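**Conmutador coaxial remoto Irar — dos posiciones, montaje en mástil**

Referencia Irar 297. Ficha actualizada el 2022-02-12.

El Irar 297 conmuta una sola bajada de coaxial entre 2 antenas desde el cuarto de radio. Está pensado para estaciones de aficionado y para instalaciones fijas de servicio civil en HF y 50 MHz, donde tender un segundo cable hasta la torre sale caro o no cabe por el pasamuros.

La caja se mecaniza en aluminio y se cierra con junta de silicona. Los conectores son N hembra de brida, con contacto central plateado y dieléctrico de PTFE. Bajo pedido se sirve con SO-239, sin cambio de precio — el plazo sí aumenta en 15 días, porque esa tapa se taladra aparte.

## Alimentación y mando

El relé se alimenta por el propio coaxial. La caja de mando inyecta la tensión continua y va intercalada entre el transceptor y la bajada. Sin tensión queda conectada la antena A, de modo que un corte de suministro no deja la estación sin antena. No se debe conmutar con portadora: el relé no está preparado para abrir en carga y los contactos se pican.
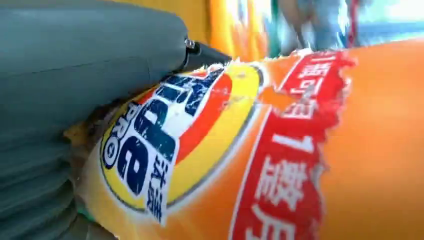
Si en la línea hay un preamplificador de mástil alimentado también por coaxial, hay que pedir la versión con hilo de mando separado (sufijo H). Las dos alimentaciones no pueden compartir cable.

## Datos técnicos

| Parámetro | Valor |
|---|---|
| Posiciones | 2 |
| Margen de frecuencia | 1,8 a 54 MHz |
| Impedancia | 50 ohmios |
| Tensión de mando | 15 V CC |
| Consumo con antena B | 180 mA |
| Posición en reposo | Antena A |
| Puerto no usado | A masa |

## Instalación

La caja se monta con los conectores hacia abajo. El orificio de drenaje queda entonces en el punto más bajo y no se debe tapar con cinta ni con silicona. Los conectores se protegen con cinta autovulcanizante una vez apretados. La toma de tierra lateral va al mástil con cable corto.

Los descargadores de gas deben dejar pasar la continua. Los modelos con bloqueo de CC impiden que llegue la tensión de mando y el relé no se mueve. Es la consulta más frecuente que recibimos en el taller de Fesville.

## Contenido del envío

- Conmutador Irar 297
- Caja de mando con interruptor y piloto
- Abarcón de acero inoxidable con tuercas
- Hoja de medidas de la unidad, con número de serie

La fuente de alimentación no se incluye.

## Pedidos

Fabrica Jurčo y distribuye Datedgate. Las unidades con sufijo H se montan por encargo. La próxima serie con conectores SO-239 está prevista para septiembre; hasta entonces se atienden los pedidos sueltos con el plazo indicado arriba.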